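Rodimside Flower Hall: Cold Room and Workroom Inspection
Sheet 2, cut stems and containers
Completed by: Elvira Rengifo
Reviewed by: Teguh Teoh
Period: March
Marks used: OK, FIX (correct before next delivery), N/A
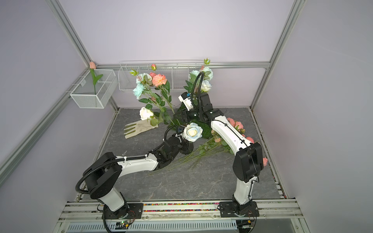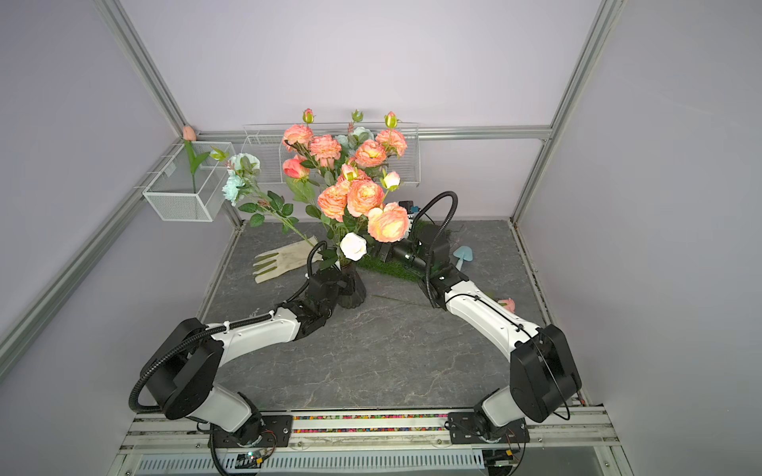 1. Floor and drainage
1.1 Floor drains clear of leaf and stem waste: OK
1.2 Non-slip mats flat at the edges: FIX
Comment: Mat at the wash sink curls on the door side. Tape has been tried and lifts when the floor is mopped. Replace the mat.
1.3 Walkway to rear exit at full width: OK

2. Cold room
2.1 Door opens from inside with the latch engaged: OK
2.2 Thermometer reading matches the wall display: FIX
Comment: Display reads 2 degrees above the probe. Korer to recalibrate. Use the probe reading until then.
2.3 Evaporator fan guard secure: OK
2.4 Shelving anchored to wall: OK
Comment: Upper shelf on the Pruitt unit is close to its posted load. Full buckets go on the floor rack only.

3. Glass containers
3.1 Rims and bases free of chips: FIX
Comment: 16 pieces pulled from stock, mostly chipped at the base. Discard; do not sand and return.
3.2 Broken glass bin rigid, lidded and labeled: FIX
Comment: Label missing. Lid fits.
3.3 Tall containers stored below shoulder height: OK

4. Cutting tools
4.1 Knives and pruners stored closed: OK
4.2 Thorn strippers free of burrs: OK
4.3 Cut-resistant gloves available in all sizes: FIX
Comment: No small size left. Muammer Polat has placed the order with Bindano.

5. Chemicals
5.1 Flower food and bleach on separate shelves: OK
5.2 Spray bottles labeled with contents and dilution: OK
5.3 Eyewash flushed and logged: FIX
Comment: Flushed, but the log entry has no initials. Nasrin Mirzaei to confirm and sign.

6. Electrical
6.1 Outlets near sinks trip on test: OK
6.2 Extension cords not used as permanent wiring: FIX
Comment: Cord behind the ribbon rack feeds the label printer. Work order 927 is open for an added outlet.
6.3 Space heaters: N/A

Open from the last sheet: the door closer at the loading side is still slow. Jihad Sleiman has the part and will fit it before the 6:00 a.m. delivery.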